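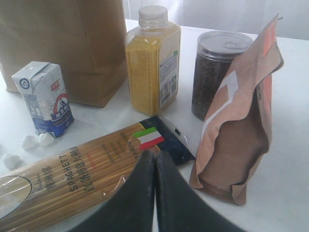

How to run a midweek service by telephone

Plenty of churches now stream on the internet, but a stream is no use to someone who has only a landline. At Dirkside Chapel we hold a short midweek service over the phone. It costs little, and it can be set up in an afternoon.

What you need

A conference call account. We use Sollden, a small provider that gives us a local number and a six-digit PIN. Any provider will do if callers can join from a landline without paying extra. Check this with the provider in writing, as some numbers that look ordinary are charged at a higher rate.

A landline or a mobile with good signal for the leader. A headset is better than holding the receiver for half an hour.

A second person on a separate phone to look after the call. We call this person the host.

Step 1: Choose a plan

Look at the monthly minutes. Each caller's time is counted separately, so a half-hour service with ten callers uses 300 minutes. Our plan allows 1000 minutes a month. In May we used 796, and in our quietest month 517. If you go over, find out whether the provider cuts you off or sends a bill.

Step 2: Set the call options

Log in to the account and change these before you invite anyone:

Callers join muted.
Entry and exit tones off.
Hold music off, or set to something quiet.
Recording off, unless everyone has agreed to it.

On Sollden the tones are under Call Settings and the muting is under Host Controls. You have to save each page before leaving it.

Step 3: Send out the details

Post a letter to people who don't use email. Use large type, at least 16 point, and put the number and the PIN on separate lines with spaces between the groups of digits. Say that they must press the hash key after the PIN. A few of our members had older phones where the hash key was worn away, so we now add that it is the bottom right-hand button.

Send the hymn words and the reading in the same envelope. If your members have different hymn books, print the words in full and check that your copyright licence covers it.

Step 4: Plan the service

Keep it under 30 minutes. Our order is:

Welcome and notices
Opening prayer
Psalm
Hymn
Reading
Short talk, five minutes at most
Prayers for others
The Lord's Prayer
Blessing

Singing together does not work, as every phone has a slight delay. Leave the callers muted and let one person sing, or play a recording near the phone. The same goes for the Lord's Prayer – the leader says it aloud and everyone else joins in at home.

Step 5: Do a test call

Ask 2 people to ring in the day before, one on a landline and one on a mobile. Try muting and unmuting them. Play part of the hymn and ask how it sounds. Music that is too close to the phone comes through as a crackle, so move it back an arm's length and try again.

Step 6: On the day

Open the line 15 minutes early. The host greets people as they arrive and then mutes everyone when the leader is ready. The leader should say who is speaking each time the voice changes.

Pause for longer than feels natural after each prayer. Avoid naming people who are ill unless they have given permission, as you cannot always tell who is listening.

After the blessing, unmute everyone for a chat. With a larger group the host can invite people to speak in turn.

If something goes wrong

A loud echo usually means someone has a speakerphone on. Mute callers one at a time until it stops.

If the leader is cut off, the host reads the psalm until they are back. Give the host a full copy of the service beforehand.

If a caller can't get in, ring them afterwards and go through the number with them slowly.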